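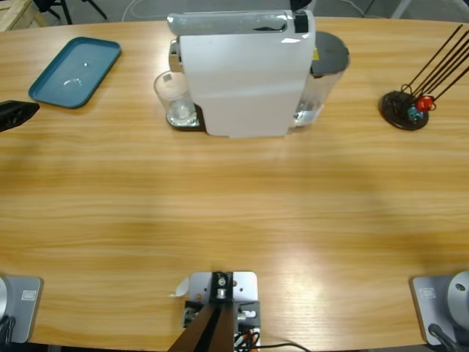

Bandeja y cafetera blanca sobre la mesa de madera.

Prenik publica Flelurow, una familia tipográfica pensada para carteles de gran formato

La familia se distribuye desde abril con 20 estilos y una licencia única para estudios, imprentas y salas de conciertos

El estudio de diseño gráfico Prenik anuncia la publicación de Flelurow, una familia tipográfica de palo seco destinada a carteles, programas de mano y señalización temporal. El dibujo parte de los rótulos pintados a mano que el estudio fotografió en mercados y talleres mecánicos durante la preparación de un encargo anterior, la serie de carteles para la sala Ticona.

Flelurow consta de 20 estilos repartidos en dos anchuras, normal y estrecha. Las mayúsculas tienen los trazos horizontales algo más gruesos que los verticales, un rasgo tomado de los rótulos originales. La Ñ y las vocales acentuadas se han dibujado con tildes bajas para poder componer titulares con muy poco interlineado.

"En los carteles de Ticona teníamos que recortar los acentos a mano cada vez que el nombre de un grupo ocupaba dos líneas", explica Ronaldo Castillo, director de arte de Prenik. "De ahí salió el primer juego de mayúsculas. Las minúsculas llegaron bastante después y nos costaron más". 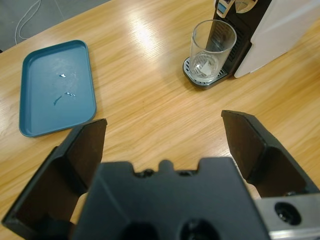
El lanzamiento incluye también una carta de color para quienes impriman en serigrafía, con seis tintas planas y las mezclas recomendadas sobre papel blanco y papel kraft. La gama es corta y se apoya en el contraste entre fríos y cálidos: un azul verdoso apagado, como el de la bandeja de la fotografía, frente a un amarillo miel cercano al de la madera sobre la que está colocada. Completan la carta un rojo ladrillo, un gris claro, un verde oliva y el negro.

Junto con la tipografía se edita un muestrario impreso de 68 páginas, con una tirada de 2000 ejemplares. Recoge pruebas de composición, alfabetos completos y casi 100 bocetos del proceso, entre ellos varias versiones descartadas de la G y la R. La impresión ha corrido a cargo del taller Prarirness.
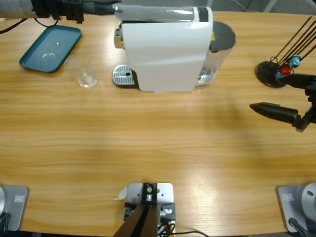 Disponibilidad y licencias

Flelurow puede adquirirse en la web de Prenik, por estilos sueltos o como familia completa. La licencia cubre el uso impreso y digital, sin límite de tirada. Las escuelas de diseño pueden solicitar una versión gratuita para el aula escribiendo al estudio. El muestrario se vende por separado y se envía por correo postal.

Contacto de prensa: Ronaldo Castillo, Prenik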